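Kernitham changes the search page of its rental site after talks with tenants

October 19, 2023
By Vesela Đorđević

The rental company Kernitham has opened a new search page on its website, and the old one with the long row of menus is now gone. The change was prepared during August and is based on interviews with people who were looking for a flat at that time.

On the old page, visitors had to choose a district, a number of rooms and a price before they could see any result. If one of the three choices was too narrow, the page showed nothing, and the visitor had to start from the beginning. According to the company, many people left the site at this point and telephoned the office instead.

The interviews were led by Séverine Chevalier, an independent researcher who works mostly with housing and transport companies. She and her colleague Nimal Sivakumar spoke with 76 persons, each for a little less than one hour. The participants were asked to bring their own search to the meeting and to do it aloud, on the telephone or computer which they normally use.

"We did not give them a task," says Chevalier. "They had already a task, they needed a place to live. We asked them only to tell us what they were thinking when they stopped or went back."

The researchers noticed that very few participants began with the district. Most of them began with a journey: how long it takes to the work, to the school of the children, or to a parent who needs help. Many kept a second window open with a map and moved between the two, and several wrote the addresses on paper. The price was important for everybody, but people were ready to move it up or down when the journey was short.

The new page therefore starts with one empty field and the question "Where do you need to get to?" The visitor writes one address or more, and the flats appear at once, in order of travel time. Price and number of rooms can be changed later with two sliders, and the list is never empty, as it shows the nearest matches when there is no exact one. 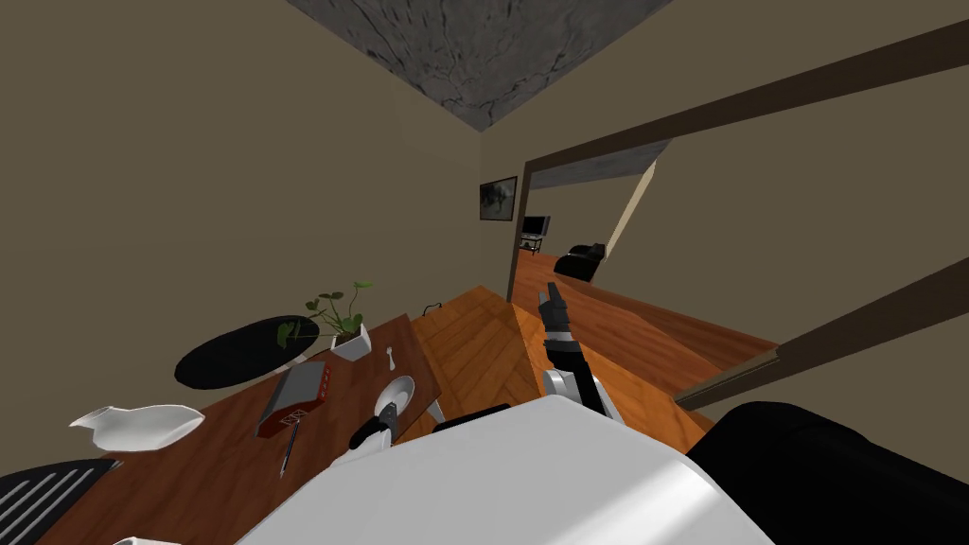
Does the new page cover all the flats which Kernitham offers?

At the moment it covers the flats in the town and in Zovunetti, while the houses in the villages will be added when the bus timetables are available in a suitable form.

The page was built by the design studio Gukau, which has worked with Kernitham once before, on the form for reporting repairs. Damir Janevski, who is responsible for the project at the studio, says that the first version was too clever. It tried to guess the best flat and put it on top in a large box. Participants in the second round of interviews did not trust this box, and some of them thought that it was a paid advertisement. It was removed after 10 days of testing.

Another discussion concerned the words on the page. The older texts of the company spoke about "units" and "availability windows", and the people in the interviews never used such words. They said "flat" and "when can I move in". These expressions are now used on the whole site, also in the letters which are sent automatically.

Kernitham has not yet published figures about the number of visitors. Emrys Prydderch, head of customer service, says that his team has received more than 112 written comments on the new page since the opening. The most frequent wish is to save a search and to share it with another person, for example a partner. A smaller group of customers would like to have the old menus back, at least as a choice, and the company is considering this.

"Some people know exactly which street they want," says Prydderch. "For them the first question is perhaps not necessary, and we must find a good way to let them pass it."

The account area for existing tenants, which has the name Stan, is not affected by the change. Passwords and saved documents remain the same, and rent can be paid there as before.

Chevalier and Sivakumar will speak again with a part of the participants in the spring, including those who have found a flat with another company. Comments can be sent through the contact form on the site or handed in at the Kernitham office during opening hours.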